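A Robot Open Day: What You Will See and How It Works

Every December, the robot workshop at Grelus opens its doors to families and school groups. People come in, look at the robots, ask questions, and watch them do jobs. If your class is going this year, or if you just want to know what happens at an open day, read on.

What is a robot?

A robot is a machine that can sense things, make a decision, and then move. A toaster gets hot when you push the lever down, but it does not look at the bread. A robot has to find out what is around it before it does anything.

Most robots have three kinds of parts. Sensors tell the robot about the world. A camera is a sensor. A computer works out what to do. Motors make the parts move. In a robot arm, the motors sit in or near the joints, the same way your arm bends at the shoulder, elbow and wrist.

Coming in

The visit starts at the front desk, where you get a sticker with your group's color on it. Groups have a guide who stays with them the whole time. The full visit takes 60 minutes. There are 2 rooms to see, and you spend half of your time in each one.

Before you go into the first room, the guide reads out the rules:

Stay behind the yellow line.
Tie back long hair and tuck in scarves.
Do not reach toward a robot, even when it is standing still.
If you hear the guide say "stop," stop walking and wait.

A robot that is standing still may be waiting for its next instruction. It can start moving without any warning, and a metal arm is heavy. That is why every robot at Grelus has a big red stop button close to the person running it. Pressing the button stops the arms right away.

The first room: Osau

Osau is a small robot on wheels. It carries parts from one end of the workshop to the other. In a year it makes 475 trips, and the guide keeps a chart of them on the wall.

Osau finds its way with a sensor that sends out light you cannot see. The light bounces off walls, chairs and feet and comes back. By measuring how long that takes, Osau can tell how far away each thing is. During the demonstration, the guide puts a cardboard box in Osau's path. The robot slows down, turns, and goes around it. Then the guide lets visitors choose where the box goes next.

Sometimes Osau gets stuck. If boxes are on every side, it stops and beeps until a person comes to help. The people who built it decided it should do this. A robot that asks for help is safer than one that pushes.

The second room: Wallon

Wallon has two arms and works on jobs from around the house. It practices with ordinary things, the kind you have at home, and this is harder than it sounds.

Think about a wooden block. It is the same shape every time you see it. Now think about a T-shirt. It can be flat, folded, rolled up, or inside out. Each time, it looks different to a camera. The robot cannot learn one picture of a T-shirt and be finished. It needs to see a great many of them.
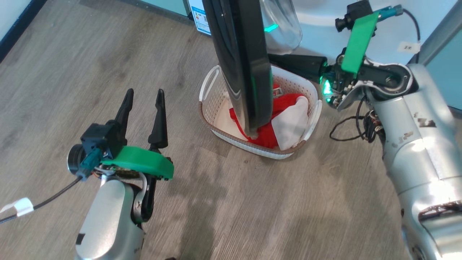 A hand does a lot of work without your thinking about it. You have four fingers and a thumb, and your skin can feel if something is starting to slip. Wallon has a gripper at the end of each arm. The left one has two pointed black fingers, which can be spread wide before they close on something. The right one is holding a tall black device by its upper part, with the bottom end resting on red clothing in a white laundry basket. There is a small camera at each wrist, so the robot can get a close view of whatever is near its fingers. The green parts by the grippers are mount plates, and they were made on a 3D printer.

Holding a tall object takes care. If a gripper squeezes too lightly, the object can swing or drop. If it squeezes too hard, something may crack. You can try this yourself. Hold a long cardboard tube near the top, using only your thumb and one finger, and move it slowly from side to side. Then hold it in the middle. Which way is easier to control?

How a robot learns a job

One way is for a person to guide the arms through the job many times. The computer saves the camera pictures and the arm movements together. Later, it uses them to work out how to move by itself.

Questions at the end

The last 7 minutes are for questions. Visitors often ask if the robots get tired. They do not, but their parts wear out and have to be replaced. Another common question is whether a robot knows what clothes are for. It does not. It works with shapes, colors and positions.

Before you leave, you can pick up a Leung activity sheet at the front desk. It has a maze for Osau and a page where you design your own gripper. Bring a pencil.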